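4.2 Selecting grasp targets in entangled piles

The perception module described in Section 4.1 returns one mask per visible item. This works well for rigid objects that lie apart from each other, and poorly for jewelry. Beaded strands pass over and under one another, so a single bracelet is often split into several short visible arcs, and two bracelets of similar color are often merged into one mask. In our first version of Cornine, the planner took every mask at face value and proposed a grasp at its center. For a bracelet the center of the mask is usually the hole in the loop, and the fingers closed on whatever lay beneath it.

We changed two things. First, masks are now broken into fragments wherever the depth map shows a step, and the fragments are joined again by a small network that scores pairs on bead size, spacing, color and the direction of the strand at each end. We call this stage Triston. Its output is a set of chains, each with an estimate of which parts lie on top of the pile. Second, grasp candidates are sampled only along the exposed part of a chain, with the closing direction of the fingers set across the strand.

The training set for Triston contains 362 demonstrations recorded with a hand-held two-finger gripper in furnished homes. We held out 201 further demonstrations for testing, all from homes that do not appear in training. The task is the same throughout: bracelets on a tabletop are to be placed one at a time into an open box. Figure 3 gives two views from one home. The pile holds items that differ a good deal in how hard they are to separate. Large seed beads give clean depth steps and are rarely confused with anything else. Dark glossy beads return few depth points and depend almost wholly on the color image. Thin metal rings are often missing from the depth map altogether. 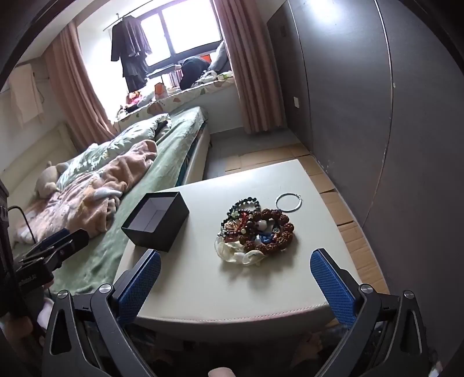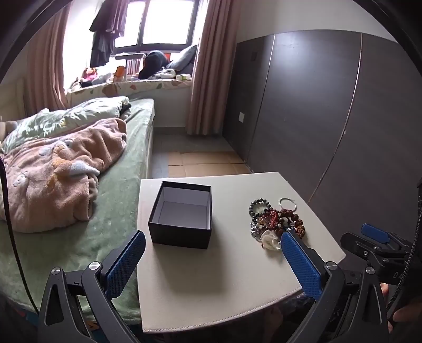

Figure 3. Two wrist views of the bracelet task, with the open box to the left of the pile and the blue finger pads in the lower part of each view. Strong window light enters from the far side of the room in both.

Backlighting of this kind had a larger effect than we expected. When the camera tilts toward a window, auto-exposure darkens the tabletop and the gaps between beads lose contrast. We now compute exposure over a fixed region between the fingertips and ignore the rest. The finger pads themselves are masked out before fragments are extracted, as their diamond texture was sometimes taken for a row of small beads. The mask is computed from the gripper opening, which is logged with every image, and needs no learning.

The wide lens adds a further problem. Straight edges near the border bend, and a strand seen there has a false curvature that misleads the joining step. Rectifying the full image costs resolution where we need it most. We instead pass the local distortion as two extra input channels and leave the pixels alone. The baseline, Brotine, uses rectified images at the same input size.

4.3 Ordering and recovery

Once chains are found, the planner builds a graph whose edges mean "lies on top of." An item with no incoming edge can be lifted first. In dense piles the graph often has cycles — two bracelets may be threaded through each other — and no item is free. The planner then picks the chain with the longest exposed arc, lifts it a short distance, and observes again. It allows up to 3 such lifts before it gives up on that chain and tries the next one.

The lift height is a fixed setting. We tried to predict it from the estimated bead size, but errors in that estimate led to lifts that were too short to change the pile, and the fixed value was kept. Items already in the box are dropped from the graph even when they remain in view. The box is located once at the start and tracked by its rim, which is a weak point: if a finger pad hides one corner for long, the track drifts and has to be started again.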